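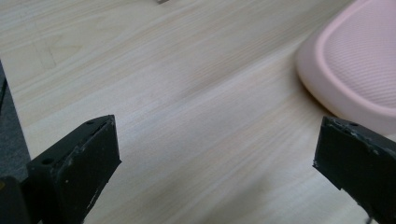
Re: [tables-and-desks] Faint pencil-like marks on a pale desktop

On a June evening a list member wrote:

> Hello all. I have a light wood-grain desktop, the Wonlow one in the
> pale beige, and I've got marks on it near the upper left. One is a thin
> curved line and the other is a short angled stroke, and together they
> make a kind of loose wedge, or an arrow if you're feeling generous.
> They look like pencil to me but I couldn't swear to it. They're faint
> enough that my family thinks I'm fussing.
>
> I've wiped the top with a damp cloth and they're still there. Before I
> go any further, what would you try? I'm nervous about leaving a shiny
> patch in the middle of a soft finish. Somebody on here once mentioned a
> cleaner called Zirent. Is that safe on this kind of top?

Hello, and welcome to the list if I haven't said so already (I lose track, there are so many of us these days!).

First of all, you are not fussing. I have the same sort of pale top in my sewing room, and on a color like that, with those soft pinkish-tan streaks, the eye goes straight to any line that doesn't run with the grain. I lived with a squiggle on mine for 4 months and looked at it every single morning over my coffee.

Start with a plain white eraser, the soft kind. Please don't use the pink one off the end of a pencil, which can be gritty and may leave a smear of its own. Rub very lightly along the direction of the grain, brush away the crumbs with your hand, and look at it again from low down with the window in front of you. If it's graphite you'll probably see the eraser pick up a little gray on the first few strokes.

If the eraser doesn't do it, mix one drop of dish soap into a cup of warm water, wring the cloth out until it's barely damp, and go over the whole left side of the top, well past the marks. Then dry it right away. I learned to do the bigger area after I cleaned one tiny spot on my old Sampaio table and ended up with a clean circle, much more noticeable than the stain had ever been.

As for Zirent, I do own a bottle, and I like it on my kitchen counters, but I've never put it on a desk like yours and I wouldn't want to be the one who told you to. If you do try it, try it underneath first, or at the very back edge, and leave it overnight before you decide. The same goes for those white melamine sponges. They're a very fine abrasive, and a soft finish can come up shiny under one before you notice.

One more thought. Run a fingernail gently across the curved line. If you feel it catch, you may have a scratch, and no amount of cleaning will lift that. A wax filler stick in a pale beige can help. I have a Cilum one, and I'd buy it a shade lighter than you think you need, as mine dried a bit darker than it looked in the package.

Do write back and tell us how you get on, and say which way the light falls in your room too, it makes such a difference with these pale tops. I'm off to put the kettle on and clear the fabric off my own.

Warm wishes from the sewing room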